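Setting Up a Shared Work Table for Small Parts Cases
Niven Workshop Guidance, prepared by Pirmin Zwahlen

These instructions apply to the large tables in the Niven workroom. Users should read them in full before bringing cases to a table.

Step 1. Prepare the room
Bags and personal items belong beside the workbench. Equipment cases may be stored on top of the wooden crates at the back wall. Office chairs should be left facing the table, with enough space to walk behind them.

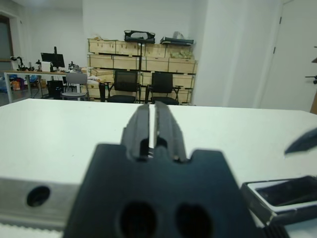 Workroom with bench, storage crates and seating beyond the table.

Step 2. Prepare the surface
Wipe the tabletop with a dry cloth and check it for grit, which scratches glossy lids. Move tools and loose paper to the bench.

Step 3. Lay out the cases
Place cases near the middle of the table, well away from the edges. Leave a clear gap between a closed case and an open tray – parts are easily mixed when the two touch. A case with a window in its lid should be set down window side up, so that the contents can be checked without opening it. Trays should be empty before sorting begins.

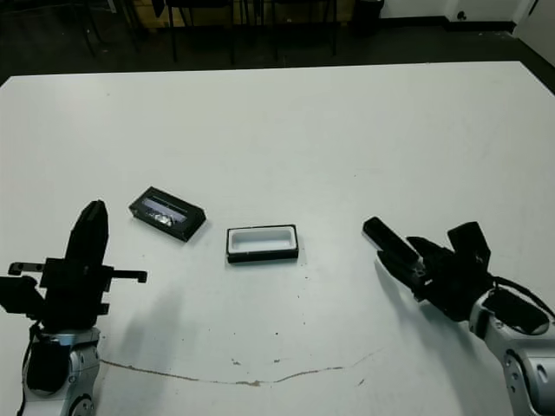 Step 4. Record and return
Enter each case in the Fodach register before it leaves the table. The register has space for 152 entries; a new one may be requested from the workroom office. Return closed cases to storage the same day.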